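Hello again from the puzzle shelf

Adhiambo Were here, with the first shelf news of the year. Thank you to everyone who came by in January with a box under one arm. The Pendness puzzle exchange now has almost 200 titles on its list, from the chunky farm animals the little ones love to the big 1000 piece Braltirmont harbor that has gone home with so many of you and (bless you all) always found its way back. 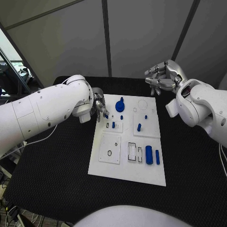

Sorting is what people ask me about most, and I could talk about it until the tea gets cold. I like to do my edges first, then pull out anything with lettering on it, and leave the sky for an evening when there's a good radio play on. What you sort on matters more than you'd think. On a black tabletop like this one, a white board stands out beautifully and a small blue peg is easy enough to spot, but a night sky puzzle would vanish into it, so for dark pictures I spread an old pillowcase underneath and work on that. Pale puzzles get the dark side of my felt mat.

Now, about boxes. Several have come back with split corners, and I do understand — the cheap ones give way the moment you lift the lid. If yours is looking tired, pop the pieces in a zip bag and tuck the bag inside before you return it. We have tape at the desk and I'm happy to mend corners while you browse.

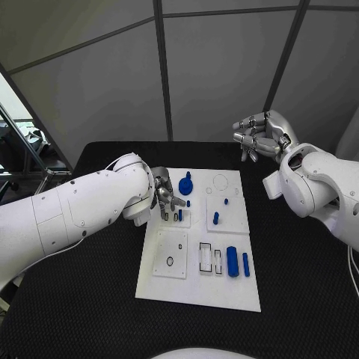 Missing pieces are no disgrace either. Just write it on the slip inside the lid, so the next person doesn't spend an evening on hands and knees under the sofa, as I did with the Waweru tea garden. I found a button, a pencil and an old bus ticket down there, and the piece turned up in my cardigan pocket the week after.

New on the shelf are 3 wildlife puzzles by Pumora, which have a lovely snug fit and a linen feel to them. Please keep them for a month at most, as there is already a waiting list for the herons. 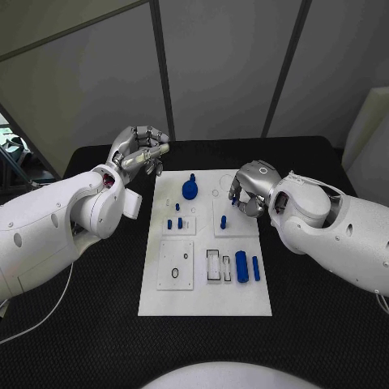
The next swap evening is February 13, 2018, in the upstairs room at Pendness. Bring one puzzle or bring several, and if you have a spare card table, we'd be very glad to borrow it.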